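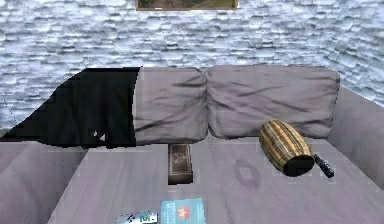
Call for home hosts: the Nosstead Living Room Concerts

We're looking for people in and near Nosstead who would like to open up their living room for one evening of live music this winter. If you have a sofa, a few chairs you can borrow from the kitchen and neighbors who won't mind a cello until nine, we would love to hear from you!

The Living Room Concerts started four winters ago with a string trio, a plate of cheese and a very patient cat. Last season we put on 20 evenings between November and March, in apartments, farmhouses, one converted bakery and a houseboat at Penduvik (the bass player got on board in the end, and so did the bass). In all, 272 people came to listen. Quite a few of them had never been to a chamber concert before, and several have asked to host this time around, so please don't wait too long if you're thinking about it.

What an evening looks like

The musicians arrive at 5:30 p.m. to warm up and try out the room. Guests come at 7:00, the music starts at 7:30, and there are two short sets with a break in between for tea, soup or whatever you feel like putting out. Most evenings wind down by 9:30, though we have been known to stay for the dishes. You choose half of the guest list from your own friends, family and neighbors. The other half are people from our sign-up list, and you'll get their names a week ahead.

Every group is different. This year we have a fiddle and accordion duo, a wind quintet that plays a lot of film music, two singers with a guitarist, and the Saarinen Quartet, who are bringing a whole program of lullabies from the northern coast. Tell us what you like and we'll try to match you. We can't promise, but we're pretty good at it by now.

What we need from you

A room where at least 12 people can sit down, counting floor cushions and the arms of the couch. It doesn't have to be fancy and it doesn't have to be big. Soft furniture, rugs and curtains are good news for the sound, and a bare room with a high ceiling can be lovely for voices, so tell us what you've got and let us do the thinking.

A clear patch of floor for the players, as big as a double bed for a duo or trio. The quintet wants more.

A bathroom guests can use.

Somewhere to leave wet coats and boots. It's winter, there will be boots.

One spare hour in October, when one of us will stop by to see the room, clap our hands in it a few times and talk through the evening with you.

A piano is welcome but please don't tune it specially before we've talked. If we plan to use it, we'll pay for the tuning.

Please also let us know about pets, steps up to the door, and parking. None of these rule you out. We have listeners who use wheelchairs, and we'd especially like to hear from homes with a level entrance.

What you get

A concert in your own home, first of all, played by people sitting close enough to turn your pages for you. We pay hosts $100 toward food and heating, and we bring 20 folding chairs, music stand lights and a box of cups. Our insurance covers the evening, including the floor under the cello spike (yes, we bring a mat). Renters can host too - just check with your landlord first, and we'll send a letter explaining the event if that helps.

Listeners pay what they like into a bowl by the door, and all of it goes to the musicians, on top of their regular fee.

How to sign up

Send us a short note with your street, the size of your room and a couple of pictures of it. Phone pictures are fine. Add a line or two on the music you enjoy, and any weeks that are no good for you. You can use the form on this page or drop a note in our box at the Verkon Street library, next to the seed exchange. We have room for 30 hosts this season and will answer everyone by the end of October.

Can't host but want to help? We need drivers for the chairs, too. A van is wonderful, a station wagon works, and drivers always get a seat at the concert. Put "chairs" at the top of your note and tell us which evenings you're usually free.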